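首页 > 旅居 > 度假租赁 > 专题

本网站使用Cookie以改善浏览体验。继续浏览即表示您同意我们的Cookie政策。

海边租屋的热水账

度假租赁的房源页面很少写热水。卧室数量、床型、露台朝向、到沙滩的步行距离,这些都有固定栏位,热水系统通常只剩下“24小时热水”六个字。对于入住六人以上的整栋出租房,这六个字的信息量不够。

Fuka是一段以短租为主的海岸,平台上登记的整栋房源共139套。过去一个出租季,当地管理公司Fedia收到客人书面投诉1,227条,按类别归档。数量最多的类别是热水,排在无线网络和停车之前。负责归档的Gönül Kozan把热水投诉再拆成三项:水量不足、水温波动、等待时间过长。三项的成因不同,处理办法也不同,但客人在留言里多半只写一句“没有热水”。

水量不足是容积问题。储水式热水器标注的是内胆容积,与可用热水量有差别。内胆水温设在60摄氏度,混到40摄氏度使用,在冷水15摄氏度的条件下,一升热水可以兑出1.8升洗澡水。100升的内胆理论上给出180升。放水过程中冷水从底部进入,上下层逐渐混合,后段水温下降,实际能用到的要少一些。花洒流量按每分钟9升计,180升对应20分钟。两个人连续洗完,第三个人就要等待加热。

加热时间同样可以计算。100升水从15摄氏度升到60摄氏度,需要5.2千瓦时的热量。2千瓦的电加热棒,不计散热,用时两小时三十七分。傍晚从海边回来的一家人,集中用水的时间只有一个多小时。业主在页面上写“全天供应”并不算错,因为加热确实全天在进行。

水温波动多半出在即热式设备和供水压力上。即热式燃气热水器需要一个最低启动流量,低于这个值就会熄火。节水花洒如果流量偏低,又有人把混水阀拧向冷水一侧,流经热水器的水量便可能落到启动值以下,出水先变凉,点火后再变烫。Fedia的维修主管Volkan Çetinkaya的处理顺序是先测流量,再看进水滤网,最后才动热水器的设定。海边房屋的滤网堵塞很常见,一个冬季空置之后尤其如此。

等待时间由管线决定。内径13毫米的管道每米存水0.13升,从热水器到最远的浴室如果有18米,管内存水2.4升。洗手盆龙头每分钟出水4升,打开后要放36秒,管内冷水才能排尽,管壁吸热还要再加一些。老屋加建的套房往往在管线末端,而加建套房又常被列为主卧。 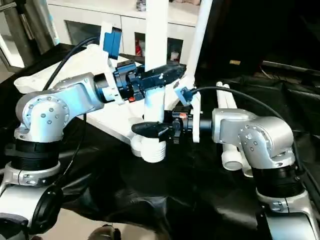

白色PVC管组件,台面铺黑色塑料布

管材的选择在海边有几条限制。普通PVC管只用于冷水,热水侧应使用CPVC、PEX或PP-R。翻修中出现过把剩余的冷水管接到热水侧的做法,接头先软化,随后渗漏,渗漏位置通常在墙内。裸露在室外的塑料管需要遮光,涂一层浅色水性漆即可,不要使用溶剂型漆。金属件方面,镀锌接头在盐雾环境里寿命偏短,黄铜和316不锈钢较稳妥。不同金属直接相连的位置,应加绝缘接头。

室外淋浴是另一个单独的用水点。许多房源把它列为卖点,分冷水和冷热水两种。带热水的室外淋浴如果与室内共用一台储水式热水器,等于多出一间浴室,容积却没有增加。业主Adelino Baptista在Fuka有一栋四卧室的房子,去年把室外淋浴改由一台小型即热式设备单独供水,室内的储水罐维持原状。改造之后,该房源整个七月没有再收到水量方面的投诉。他的做法还包括在室外支路上装独立的截止阀和排空阀,冬季关闭主阀,打开排空阀,管内不留水。

室外淋浴的排水也应列入检查。直接排向沙地的做法在一些地区受到限制,出租前应查明当地规定。设置沉沙井的,井内积沙要定期清理。Fedia的清洁合同原先没有写这一项,后来补入,按每次换客检查、每月清掏执行。

储水罐的水温设定涉及两个相反的要求。温度过低,军团菌有繁殖条件;温度过高,有烫伤风险。通行的做法是罐内保持60摄氏度,在出水侧安装恒温混水阀,把龙头出水限制在50摄氏度以下。房屋空置时间较长的,复租前应升温并逐个放水,室外淋浴和不常用的客卫也包括在内。花洒头需要拆下除垢。放水时开窗,减少吸入水雾。

这一步最容易在换客日被省略。上午退房、下午入住的房屋,中间只有几个小时,清洁人员首先处理床品和厨房。淡季里两次入住可能相隔数周,时间充裕,却往往没有人被指派去放水。Gönül Kozan的办法是把放水写进入住前一天的任务单,注明时长和顺序,从离热水器最近的龙头开始,到最远的一个结束。完成后记录最远龙头的水温。
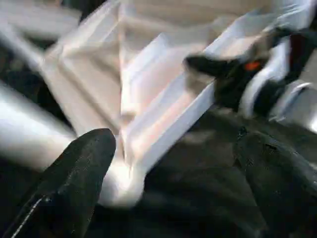
记录下来的水温还有一个用途。连续几次数值下降,说明加热棒结垢或镁棒耗尽,可以在出租季开始之前安排更换。镁棒的检查周期在硬水地区应缩短到每年一次。拆检时如果只剩钢芯,内胆已经失去保护。更换镁棒的费用远低于更换整罐,工时不到一小时,前提是安装时在罐顶留出了抽出镁棒的净空。Yavuz Çetinkaya经手的安装里,阁楼和楼梯下方的罐体大多没有留,他改用分节式镁棒,可以弯折送入。

太阳能预热在这类房屋上的收益取决于入住规律。夏季入住率高,日照也足,两者吻合。问题在于空置周。集热器持续得热而无人用水,罐内温度升到上限,系统进入过热保护。排空式系统停泵后集热器内的水自动回流,受影响较小;承压式系统需要散热回路,或者在空置期遮盖集热板。遮盖由谁来做,应写进管理合同。

热泵热水器的耗电低于电加热棒,加热速度也较慢,用在周转快的房屋上应选更大的罐。室外机要避开迎海一侧,翅片选防腐涂层型号,每次换季用淡水低压冲洗。安装位置离卧室窗太近会引来噪声投诉,夜间运行时段可以用定时器避开。Haruna一带的联排房屋间距小,邻居的窗也要算在内。

回到房源页面。Fedia从本季起要求业主填写四项:热水器类型、内胆容积或额定出水量、可同时使用的淋浴数、室外淋浴是否接热水。表格由Doğukan Şimşekoğlu设计,最初的版本有十一项,业主填写率很低,删到四项后基本收齐。页面上的表述也随之改变,例如“储水式,200升,建议错开使用”。有业主担心这样写会影响预订,Fedia目前没有单独统计这一项。

对租客而言,订房前可以问的问题不多。六人以上入住,问容积和浴室数;带婴儿或老人,问有没有恒温阀;淡季入住,问房屋上一次使用是什么时候。页面写有两台热水器的,再问一句两台分别供哪几间。Brundanwood有一栋五卧室的房子,两台热水器中的一台只供厨房和洗衣间,四间浴室共用另一台,页面上写的是“双热水器”。业主后来在洗衣间旁加了一段连通管,平时阀门关闭,满员入住时打开,钥匙和说明放在热水器柜门内侧。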